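Setting up your first shared folder in Betance

I wrote this part of the guide after setting up Betance on my own laptop and then on two phones, so it follows the order that worked for me. If you already have an account and you're signed in, you can skip straight to step 3.

1. Open the app and tap Get Started. Type your email address and wait for the code. Mine landed in the junk folder (twice!), so look there before you ask for another one.

2. Enter the code and pick a display name. Everyone you share with will see it.

3. Tap Folders, then the plus sign, and choose Shared. I called mine Rurnton after the town where my cousins live, but you can type anything up to 736 characters - please don't.

4. Pick who gets in. The free plan lets you invite 4 people per folder. Tap a contact, then choose View or Edit next to the name.

Note: Edit also lets a person delete things. I start everybody on View and change it later if they ask.

5. Drag in your first pictures, or tap Add on a phone. Close-ups and darker shots are fine, and you don't have to resize anything yourself. 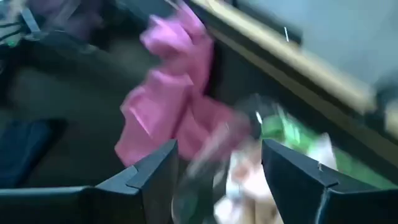 Two dark gray gripper fingers, close up, with a gap between them.

6. Tap the picture once it has loaded and add a comment if you want one. Comments stay with the picture even when you move it to another folder, and I use that all the time.

7. Go to Settings, then Sync, and turn on Wi-Fi Only. I forgot this on my first phone and burned through a good chunk of my data plan before lunch.

Caution: A single folder holds 3000 items. Once you reach that number, new uploads sit in the queue and the app only shows a tiny orange dot. Start a second folder before you get there.

If a picture won't upload, close the app completely, open it again and pull down on the folder list. Still stuck? Switch the server under Settings, Advanced from Sturthorpe to Hadgu and try once more - you won't lose anything that's already in the folder.

Removing people is covered in the next section, along with what happens to the pictures they added.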